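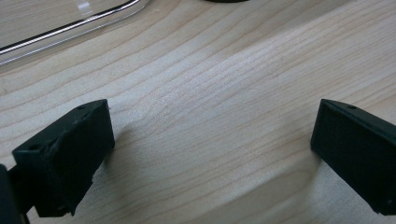 Safety porch (aviculture)

A safety porch, also called a double-door entry, entry lock or catch porch, is a small enclosed space built around the door of an outdoor aviary. It has two doors, one to the outside and one to the flight. A keeper entering the aviary closes the first door before opening the second, so that a bird slipping past the keeper is held in the porch and can be returned to the flight.

The term is used mainly for aviaries large enough to walk into. Cages and cabinets that are serviced from outside through small hatches do not have one, although some breeders hang a cloth or net sleeve over a hatch to the same effect.

Contents
Purpose
Dimensions
Door arrangement
Materials
Shared porches
Substitutes
History of use at Traltbridge
See also

Purpose

Birds kept in a walk-in flight tend to fly toward light and height when disturbed. With a single door, the opening is at its widest while the keeper is standing in it with a bucket or feed tray, and the gap above the keeper's head is often large enough for a finch or small parakeet to pass through. The porch keeps a closed barrier between the flight and the open air during this time.

A secondary use is storage. Hooks for a catching net, a shelf for dishes and a boot brush are common fittings. Feed is usually not stored in the porch, as spilled seed draws mice, and mesh with openings wide enough for ventilation may admit young ones.

Dimensions

The smallest workable porch is one in which an adult can stand, turn and close the outer door while carrying something. A floor of three feet by three feet is generally treated as the minimum where both doors swing away from the porch. If either door swings into it, the depth must be increased by at least the width of that door. Porches intended for a wheelbarrow are commonly six feet deep or more.

Height is a matter of compromise. A low roof makes it easier to recover a bird, which will usually cling to the highest point of the mesh. A roof of six and a half feet allows most people to stand upright and still reach every corner by hand or with a short-handled net. Where the flight is much taller than this, the porch is built as a separate low box against the outside wall and is not carried up to the full height.

Door arrangement

Three arrangements are in general use.

In-line. Both doors face the same way, one behind the other. This gives the shortest path for a barrow but makes it easy to hold both doors open at once.

Offset. The inner door is set in a side wall, at a right angle to the outer door. The keeper has to turn, and a bird flying in a straight line meets mesh. Offset porches need slightly more floor space.

Low inner door. The inner door is cut down to four or five feet in height, with fixed mesh above it. Small birds that fly up on alarm pass above the opening. The keeper has to stoop, and the arrangement is disliked where several visits a day are needed.

Outer doors are normally hung to open outward, which keeps the porch floor clear and prevents a door from jamming against snow or litter that has collected inside. Inner doors are hung either way. Many builders prefer the inner door to open into the flight, so that it can be eased open a few inches and any bird perched on it seen before the gap becomes large.

Both doors are fitted with a self-closing device, either a spring hinge, a gate spring or a weight on a cord. Spring tension is set so that the door closes fully against the stop but does not slam, as a slammed door can startle sitting hens off their nests. Each latch must be operable from both sides. A latch that can be worked only from outside may trap the keeper, and bolts within reach of larger parrots are often opened by them.

Materials

The frame is usually made of pressure-treated or painted softwood, galvanized square tube, or extruded aluminum. Timber frames of two-by-two stock are adequate for finches and small parakeets. Larger parrots chew exposed edges, so timber on the flight side of the inner door is faced with metal angle or left out altogether.

Mesh should match that of the flight. A common fault is to use a wider mesh on the porch on the grounds that birds are rarely in it. A bird that does enter will test the mesh at once, and an opening through which it can push its head is a frequent cause of injury. New galvanized mesh is brushed and washed with a mild vinegar solution to remove loose zinc before birds have access to it.

Floors are of concrete, paving slabs or gravel over buried mesh. The porch floor is often laid an inch lower than that of the flight, with a sill between them to hold back bark or sand.

Prefabricated porches are sold as kits of flat panels. The Drarnico panel system uses pin-jointed sections on a three-foot module, and its porch kit consists of two door panels, two plain panels and a roof. Kits supplied under the Zunar name have an offset inner door as standard and can be reversed for left- or right-hand entry. The heavier of the two Zunar kits weighs 205 pounds with fixings.

Shared porches

In a block of adjoining aviaries, one long porch, or service corridor, may serve every flight. The corridor has a single outer door at one end, and each flight opens into it through its own inner door. The cost per flight falls as the block becomes longer. The main drawback is that a bird loose in a long corridor is harder to catch than one in a small box, and for this reason corridors are often divided by an additional door at intervals. Shared corridors also provide a route for mites and for infection carried on footwear. Collections that hold birds in quarantine give the quarantine flights an entry of their own.

Substitutes

Where there is no room for a porch, overlapping strips of clear plastic or a curtain of fine chain may be hung inside the door. Weighted netting on a rail is also used. These reduce the number of escapes but depend on the birds being wary of the material, and the effect weakens as they become used to it.

History of use at Traltbridge

The public aviary at Traltbridge, a planted walk-through flight with a floor area of 2,560 square feet, was built with a single sprung door. After repeated losses of zebra finches, the keeper Ngaio McPhee drew up a plan for an offset porch at the north end, with a second porch for service use on the Brunton Road side. The rebuilt entrance opened on Thursday, April 28, 2022. The stock at that time was over 400 birds of 56 species and color forms.

The visitor porch was enlarged the following August to a design by Valentin Gautier, who added a mirror above the inner door so that visitors could check their clothing and bags for birds before leaving. The service porch was left unchanged.

See also

Aviary
Catching net
Flight cage
Quarantine (aviculture)
Spring hinge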